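Shared laundry room in Lorente opens again in November

The shared laundry room on the ground floor of the old Plistero building in Lorente will open again for residents in November, after it was closed during the whole summer because of old water pipes. The housing association confirmed the plan at a meeting with residents, where 34 people came to ask questions.

The room serves 400 households in the two streets behind the market. Many of the apartments there are too small for a washing machine, and people have been carrying their clothes to the other side of town, or to relatives. "My sister is very patient with me, but I think she will be happy also," said Citlali Ponce, who lives on the third floor with two children.
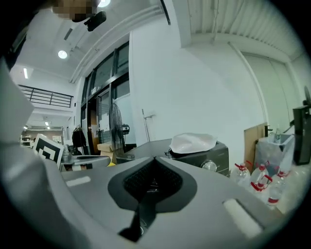
The pipes were the main problem. The building is old, and the water pressure was never good on the ground floor. In spring there were two leaks in the same month, and the second one reached the storage rooms of the neighbors. After this the association decided to close the laundry and change all the pipes at once. Ryszard Duda, the plumber responsible for the work, said that some parts were so narrow from limescale that he could not put a pencil inside.

The work took more time than planned. One order of valves came in the wrong size and had to go back, and in August it was difficult to find workers. The new pipes are now in place and the pressure test was done with a good result. What remains is the drain in the corner and the painting of one wall.

There will also be a new way to reserve a washing time. Before, residents wrote their names on a paper list by the door, and there were many arguments about it. From November the reservations will be made with a telephone service from the local company Plinivora. Each household can have 2 reservations open at the same time. People who do not have a smartphone can call the office or go there in the morning, and the staff will write the time for them.
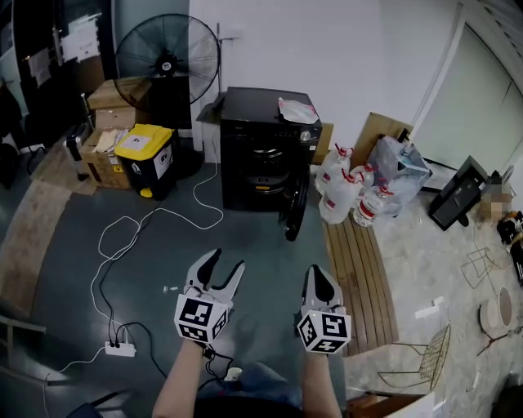 Not everybody is satisfied with the opening hours. The room will close at 11 in the evening, one hour earlier than before, because families above complained about the noise. Ezequiel Valdovinos, who works late in a bakery, asked at the meeting if the old hours could stay at least in winter. The association answered that it will look at the question again after the first months.

The price of one wash stays the same until the end of the year. Apolinar Cervantes, who speaks for the association, did not want to promise anything for the time after that - the cost of electricity will decide, he said.

The dance school Konodance, which has its studio in the same building, was also without hot water for part of the summer. Its classes are now back to the normal timetable. Residents who paid for washing cards before the closing can use them until they are empty, or bring them to the office and get the money back.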